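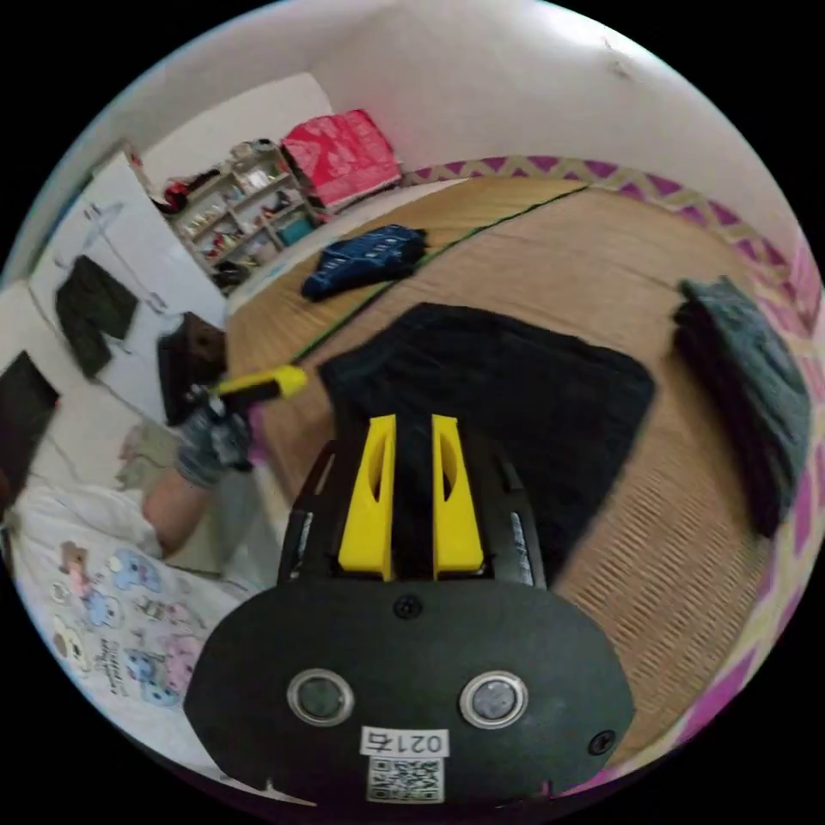 Abril
Radymyr Tkachenko

Relatório de projeto: quanto tempo dura uma peça de roupa preta?

O projeto nasceu de uma discussão de corredor sobre calças que chegam pretas da loja e, meses depois, são de um cinzento que nenhum catálogo admite vender. O nosso grupo de 5 alunos decidiu estudar a perda de cor em roupa escura, com o entusiasmo de quem ainda não tinha feito a conta da lavandaria.

Comparámos dois detergentes, o Tesard e o Brumetia, em 17 lavagens a frio. O Tesard promete "preto eterno" no rótulo. A eternidade acabou na nona lavagem, num domingo.
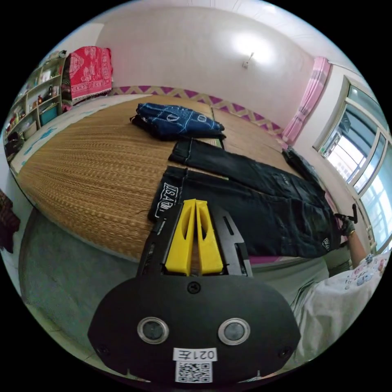

Fig. 2. Calças pretas e uma peça azul-marinho estampada, sobre a esteira.

A cor foi avaliada com a escala Janevski, que vai de 1 a 10 e depende bastante da luz e do humor de quem avalia. Para reduzir o segundo fator, cada peça teve três avaliadores. Discordaram com uma regularidade admirável.
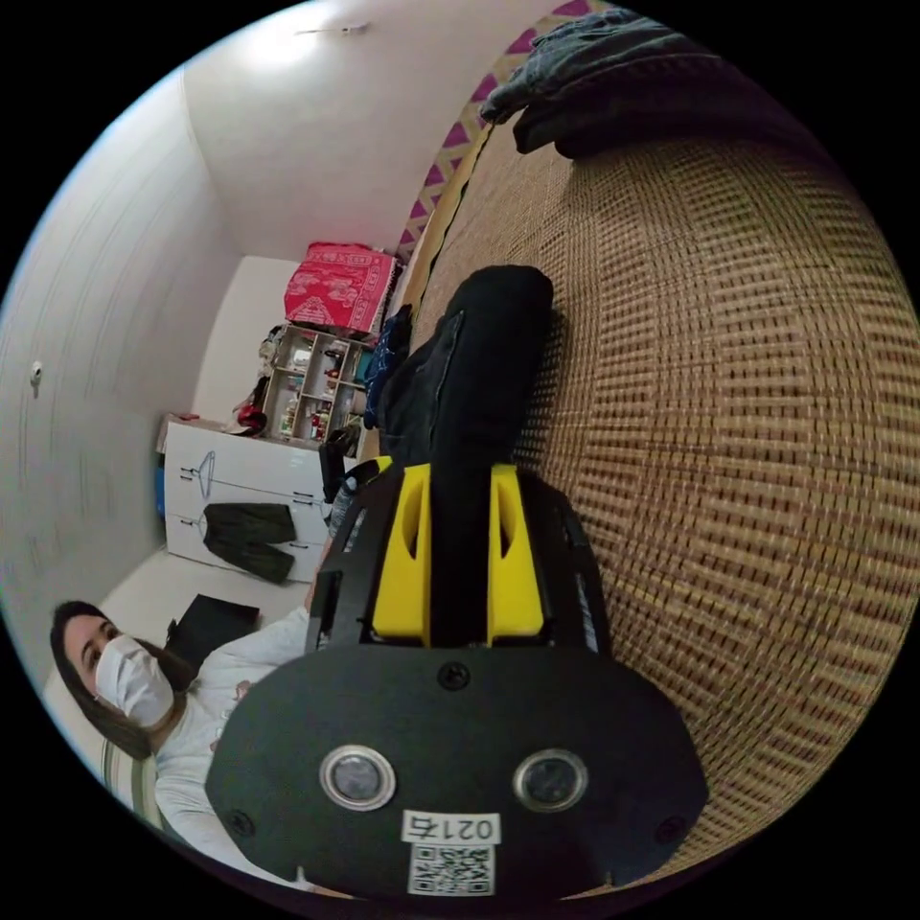

O Brumetia perdeu menos cor, mas deixou resíduo nas costuras, defeito que o manual Rarkument classifica como "estético". A diferença entre os dois foi de 2 pontos. Convém lembrar que um tecido preto, como o que se vê preso entre os dois dedos amarelos, engana o olho à distância, e só de perto se distingue o desbotado do pó. Repetimos por isso as avaliações finais à janela, às 10h, e um dos avaliadores mudou todas as notas.

Falta ainda testar a secagem ao sol. O estendal já está pedido.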